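Oil or hardwax on butcher block? (and hello from a new convert)

plankhappy83
Member, 40 posts
I have fallen hard for wood finishing this winter, you guys. Started with one sad cutting board in February and now I read can labels for fun!
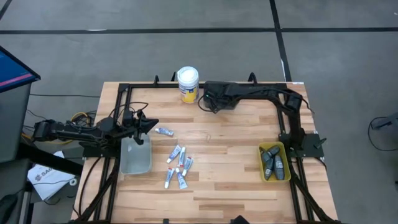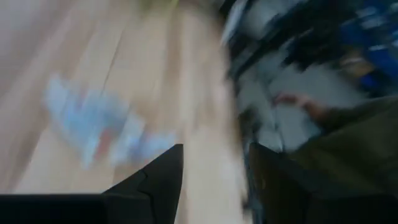 Plain mineral oil was my first love, but it needs doing over and over, and I'm ready to try a hardwax on something bigger. I picked up a can of Redow Clear and did test patches on scrap. Gorgeous, but it pulled everything toward amber. With a top like the one in the first photo, light and medium brown strips side by side, I'd hate to lose the contrast. Has anyone used a hardwax that keeps the pale strips pale?

sawdust_aunt
Welcome! Redow goes warm on everything, I love it on walnut and won't let it near maple. Try Trenia Natural. It has a tiny bit of white in it, so light wood stays light.

Kettle805
Gotta disagree with the Trenia advice. That white pigment settles in the grain of darker strips and goes chalky. I had to sand a whole counter back. Water-based poly, two thin coats, done.

sawdust_aunt
Did you stir it? And buff off after 30 minutes? Chalky means too much was left sitting on top.

Kettle805
I stirred it! Maybe I left it too long, fine. Still say poly is less fuss.

plankhappy83
Poly is what's on my desk and it feels like a lunch tray, sorry Kettle. I want to feel the wood! What grit are you both stopping at?

sawdust_aunt
150 for hardwax. Go finer and it can't soak in.

Kettle805
220 for poly. And wipe the dust off with a damp rag first, then let it dry overnight.

plankhappy83
Perfect, scrap pile it is. Trenia on one half, poly on the other, and I'll post both in daylight.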